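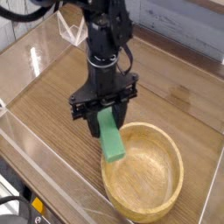 Why would anybody plant forty tomato seedlings behind a laundromat? My aunt Loredana told me the dirt was good back there, and I was twenty-six and believed everything she said about dirt.

I should back up. I had just moved to Drirurley for a job that lasted until June, and when it went away I had a lot of afternoons and a strip of ground that came with the apartment. It ran along the back wall where the dryer vents blew out, so it was warm and smelled like fabric softener all day long. Loredana Mancuso came over on the bus with the seedlings in a cardboard box on her lap, and she would not let me carry the box, not even up the steps.

"These are Villcas," she said. "Your grandmother's. Don't let them get thirsty and don't brag about them."

I did both. I let them get thirsty the very first week (I was at an interview, then I was feeling sorry for myself about the interview), and by the time I went out there with the hose, two of them had folded over like wet socks. So then there were thirty-eight. I bragged about those to the man who lived upstairs, Shahzad Mirani, who was leaning out his window with a cup of tea and had not asked.

"You have them too close together," he said.

"They're my grandmother's," I said, like that settled it.

He came down anyway! He was wearing his slippers and he walked up and down the row with his hands behind him, and then he went back inside without saying a word. The next morning there were five buckets by my door with holes drilled in the bottom. I moved ten plants into them, two to a bucket, and he looked down from the window and held up one finger, meaning one to a bucket, and I pretended I didn't understand.

July was hot and the plants went crazy. I was tying them up with anything I had – shoelaces, the cord off a bathrobe, a pair of tights I never liked. The laundromat ladies started coming out back while their sheets were drying, and one of them pinched off the little side shoots without asking me and put them in her pocket. I still don't know what she wanted them for.

Loredana called every night at eight. She never said hello, she just said, "Color?" and I said, "Green," and she hung up. That went on for weeks. I had a second interview in there, and a bad haircut, and a short romance with a guy from Wirness who said he didn't care for tomatoes, and every night it was "Color?" and "Green."

Then I went out one evening to water and there was one down low, behind the leaves, on one of the crowded bucket plants, and it was orange at the shoulders and red all the way down from there. I didn't pick it. I stood there with the hose running on my foot. Up above me the window opened.

"Well?" Shahzad said.

"Bring a knife," I said. "And salt."

He brought bread too. We cut it on top of the wall with the vents blowing on us, and it split into four pieces with the juice going everywhere, and we each had one and then we looked at the other two. Inside my apartment the phone started ringing – it was eight o'clock – and I ran for it with my hands dripping.

"Color?" said my aunt.

My mouth was full. She waited, and then I heard her pull out a chair and sit down.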